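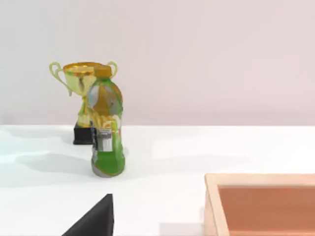
A practice table made by a computer, with a trophy cup, a drink bottle and a tray. The dark tip at the bottom belongs to the robot's gripper.

How a Robot Gets Its Examples

A robot arm does not know what a bottle is. It has a camera, some motors and a computer program. The program has to learn which movements go with which pictures, and it learns this from examples.

One example is called an episode. An episode is a recording of one job from start to finish, such as moving an object to a tray. It holds two kinds of information: what the camera recorded, and how the arm and gripper moved at each moment. The camera takes 10 pictures every second. An episode that lasts 20 seconds therefore holds 200 pictures.

Many episodes can be recorded in simulation. A simulation is a world drawn by a computer, with rules for weight, light and touch. Nothing can break in it, and the table can be set up again with one key.

At the Windirel project, a person steers the simulated arm with a hand control. Damián Ledesma steers in the morning and Haris Angelovski checks the recordings in the afternoon. In September they kept 755 episodes. They removed 19 because the recording had stopped too early.

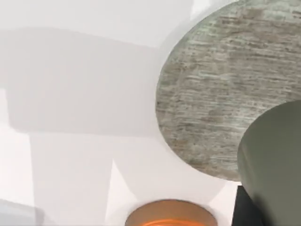
A camera close to the gripper gets a different view from one farther back. Objects look large, and often only part of an object fits in the picture. Shadows can cover much of the table. The program needs examples like these too, or it will only know objects that are whole and easy to see.

The objects must also change places between episodes. If a bottle always stood in the same spot, the program could learn the spot and ignore the bottle.

When enough episodes are ready, training begins. The program looks at a picture and guesses the next movement. The guess is compared with the movement the person made. If the two are different, the numbers inside the program are changed by a small amount. Then it gets another picture and guesses again.

Words to know
Episode: one recorded job.
Gripper: the part of a robot that holds things.
Simulation: a world made by a computer.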